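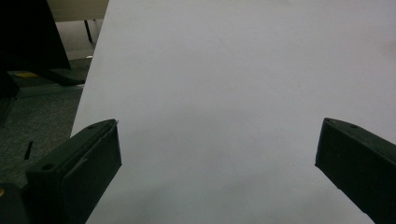

Painting a north-facing hall and landing and I can't settle on a white. The walls are old plaster, lined years ago, and at the moment they are magnolia with a lot of scuffs at pram height. We get no direct sun in there apart from a bit through the landing window in July. I want something pale and on the cool side but not so cool that it feels like a dentist's. The grey-white in the photo is near enough the shade I have in mind, and you can see it goes a touch greyer towards the bottom and a little brighter at the top right, even though the light on it is pretty even. My worry is that in a dark hall I would get all of the grey and none of the bright. Drunasov do a colour called Millet which the shop in Celtirville says is their most popular for halls, but on the card it looks creamy to me. Has anyone used it? Woodwork is staying white gloss.
Posted by landing_light, 2019-03-23

I have Millet in my back bedroom, also north-facing. It is creamier than the card on a bright day and greyer than the card on a dull one. I like it, but if you are trying to get away from magnolia I would not bother, you will just think you've painted it magnolia again. Get a tester pot and do two coats on a piece of lining paper, a big piece, then move it round the walls for a week.
Posted by skirtingbored

Agree with the tester, disagree about Millet. It is nowhere near magnolia. Magnolia has pink in it and Millet hasn't. We did our whole ground floor in it and everyone asks what it is. What lamps have you got in the hall? If they are the very yellow ones then any white will go cream on you after dark, and that will matter more than the tin you pick.
Posted by Gritstone

One pendant upstairs and one down, both warm white. I hadn't thought about the lamps. Would cool ones help? I don't much like them in the rest of the house.
Posted by landing_light

I wouldn't go cool. Somewhere in the middle is fine. Cool lamps and a grey-white in a hall with no sun is a bit grim, I did it in our last house and changed the lamps back within a fortnight.
Posted by Gritstone

Going against the grain here but I would not use a cool white in a north hall at all. The daylight is already blue, so a grey-white goes blue-grey on the wall. It looks lovely on paper and then you get it up the stairs and it looks like the inside of a fridge. If you want it to read as a plain clean white, you have to start warmer than you think. Which is an argument for Millet, I suppose, or for something between the two.
Posted by Overbrook

People say that every time and I don't think it's as fixed as that. My hall faces north and I have a proper cool grey on the walls, several shades darker than what you are after. It looks good. It looks like a grey hall. The trouble comes when people choose a cool colour and then expect it to look warm. If you want pale and cool, have pale and cool.
Posted by mastic_and_pie

Fair enough, but the OP said not like a dentist's.
Posted by Overbrook

Can I ask about the state of the walls, as that would bother me more than the colour. Scuffs and old lining paper under a flat pale matt will show every join. Any light from the landing window is going to come across the wall sideways and pick out the bumps. Have you had a lamp along it?
Posted by tuppenny_nail

I did that last night. Two of the joins have lifted on the stairs side, and there is a patch by the meter cupboard that sounds hollow when I tap it. The rest isn't bad. I was going to stick the joins back down, fill, sand and get on with it.
Posted by landing_light

Stick the joins down with border adhesive, not leftover wallpaper paste. Leave the hollow patch alone if it isn't cracked. If you start picking at it you will have half the wall on the carpet. Mine was the size of a dinner plate when I started and I ended up paying a plasterer.
Posted by tuppenny_nail

Seconded on leaving it. Also put a coat of primer on over the filler or it will flash through. I use the Sudemik water-based one, it's cheap, it dries quickly and it doesn't stink the house out. Just on the patches, you don't need to do the whole wall.
Posted by skirtingbored

I would do the whole wall if it is a strong change of colour. Magnolia to a cool white takes more covering than you'd expect. I had to do three coats in places.
Posted by mastic_and_pie

Three coats of what though? If you were using the trade contract stuff then yes. A decent durable matt should cover magnolia in two.
Posted by Gritstone

It was a decent durable matt. I was probably spreading it too thin, I do that.
Posted by mastic_and_pie

On quantities, does anyone know how far the Drunasov goes? I measured up and it comes to 100 square metres with the stairwell, before taking off doors. The tin in the shop gave 14 square metres per litre.
Posted by landing_light

Take the doors off your total and then ignore the tin, you will get less than that over lining paper. Buy one more than the sum says and keep the receipt. And get them all mixed at the same time. I had two lots mixed a month apart and there's a line on our landing where I changed over. You can only see it in the morning, but I see it every morning.
Posted by Overbrook

How are you reaching the stairwell? I wouldn't mess about with a ladder and a plank on the stairs. The hire place at the Celtirville end of the bypass does a stair platform by the day.
Posted by tuppenny_nail

I've got a combination ladder that is meant to be set up for stairs, and someone to foot it. I'll look at what the hire place charges though. The top bit over the front door is the part I'm not looking forward to.
Posted by landing_light

Do that bit first while you've still got some enthusiasm. Use a roller on a pole for as much as you can and only go up for the cutting in.
Posted by skirtingbored

Update for anyone still reading. I bought 2 testers, Millet and a cooler one from the same range, and painted them on spare lining paper. Millet is out, it is too yellow next to the gloss. The cooler one looks right on the landing and a bit flat at the foot of the stairs, so Overbrook has a point, but I prefer it even so. I'm going to change the downstairs lamp and look again before I buy the tins. The joins are stuck down and the hollow patch has been left alone.
Posted by landing_light

Still think you should have gone with Millet. Move the tester to the wall opposite the front door before you decide, it gets the worst of it there.
Posted by Gritstone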